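Black cloth, foam letters and a tube of toothpaste

I have been meaning to write about the corner all through May, and I've had two very kind messages wondering whether I'd given up on the blog altogether. I haven't! I have been up a stepladder, mostly, and when I wasn't up the stepladder I was looking for the scissors.

Those of you who have been reading for a while will remember the table. It's the long pale one that Higinio and I carried over from the old place on Cendavow Lane, stopping every few steps to change hands, and although the whole journey was only around 500 metres I have never been so pleased to see a doorway. I love that table. It has a fine grain that runs away from you when you sit at it, and the round holes towards the back are meant for cables, I suppose, though in my experience they mostly eat pencils. Marit lost a very nice rubber down one of them and still brings it up.

What the table didn't have was anything decent behind it. I am somebody who can't settle to a job with a lot going on at eye level, and I'd been thinking for ages about hanging plain black cloth, right up high and down to the tabletop, so that whatever you put on the table would stand out against it. Elvia thought it would be gloomy. Yolotzin thought it would look like a puppet theatre, which she meant as a warning and I took as a compliment.

The cloth came from Contreras, where they will cut to any length you like provided you don't mind a chat first (I never do). I asked for something matt, with a bit of weight to it. I had every intention of ironing it. I got the board out and everything. Then Sunita came by with a coffee cake and we talked until it was nearly six, and after that I just wanted to see it up, so up it went, folds and all.

The other thing I wanted to get going was what I've been calling the small things table in my head. Higinio has a theory that most of the mess in our lives comes from objects too little to have a proper home – toothpaste, hand cream, spare batteries, the mug that isn't quite good enough for visitors – and that if you brought each of them to one clear surface and made a decision about it, you'd be done by teatime. So that is what the table gets used for, and I have to say it's oddly soothing.
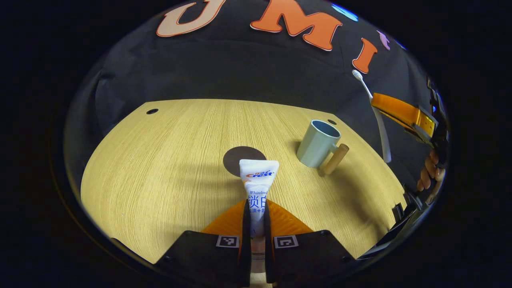
Crest's turn at the table, along with a mug and a bit of the lettering

The toothpaste is a good case, I think. A tube is such an awkward shape. It won't stand on the crimped end, it rolls if you lay it down, and if you put it in a drawer it ends up under the plasters and you buy another one. I like the Crest one for its lettering, blue Chinese characters with a dash of red by the logo, and it seems a shame to shut that away in the dark. My own answer has always been a mug on the shelf, cap downwards, brush beside it. Elvia uses a sponge bag on a hook and won't hear of mugs. We have had this conversation more than once and I don't expect it to end.

Now, the letters. I'd have been quite happy with bare cloth, I think, but once it was up it did want something, and foam letters are lovely to work with. They weigh next to nothing, so they don't drag on the fabric. The rounded style is cheerful and the colours look twice as bright on black as they did on the floor. I am especially fond of the little lilac t.
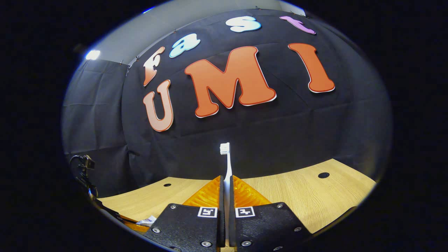
Fast UMI in full, with the creases I never did iron out

Getting "Fast" into an arc took me far longer than I'd like to admit. If you try this yourself, lay the whole word out flat on the carpet first and step back from it, and do the middle of the curve before the two ends. I started with the F and worked along, the way you'd write it, and had to take the lot off and begin again. The bigger letters underneath were easier. The M is the one everybody looks at, being such a strong orange, so I'd put that in place and then fit its neighbours to it.

A few of you will want to know about the clips. They're small black ones, the sort that come in a box from any stationer, and against the cloth you hardly notice them. The second piece of fabric on the left goes off at an angle and makes a proper corner, and I'd recommend that to anybody hanging one of these, even if it means going back to the shop for more cloth as I did.

Marit has asked whether there's enough left over for a cushion. There might be, if she doesn't mind a seam. I'm going to measure it tonight, and then I really must write up Sunita's coffee cake, as I promised her I would and she has already sent me the recipe twice.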